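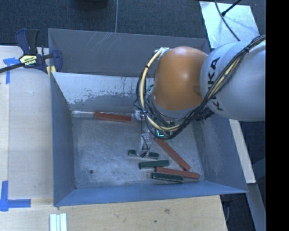 Open-topped metal bin with a KUKA arm reaching in from the right.

Likitz Paint Wear Notes
README, version 14
Last updated February 26, 2021

What this is

A set of written notes on how paint and bare metal age on shop containers, cabinets and shelving. Each note covers one painted surface at one site and was written by the person who looked at it. There are 96 notes in this release, from two sites, Lavoie and Sondetti.

The notes were started to help choose repaint dates. They are plain text and can be read without any special software.

Files

notes/ – one text file per surface
sites.csv – site name, building, indoor or outdoor
terms.txt – the word list used in the notes
changes.txt – what changed between versions

Fields in each note

surface_id: site letter plus a number
base: steel, galvanized steel, aluminum or unknown
finish: paint color in everyday words, no color codes
wear: one or more words from terms.txt
age: years since last paint, blank if unknown
remarks: free text, 30 words at most

Words used for wear

Scratch means a line you can see. Scuff means a dull patch with no clear line. Flake means paint has lifted and left a ragged edge. Chalk means a pale powder that comes off on a finger. Rust is used only for red or brown rust. White marks on galvanized steel go under "bloom".

Earlier versions used "peel" and "flake" for the same thing. All of these are now "flake".

Known problems

Age is blank in 14 notes, all from Sondetti, where the paint records before the move to the new building are missing.
Outdoor surfaces are few, so do not use the set to compare indoor and outdoor wear.
Color words vary by writer. One person's slate is another person's gray – search for both.

Next release

Planned for May, with notes from Himemard added as a third site. Surface IDs will stay the same.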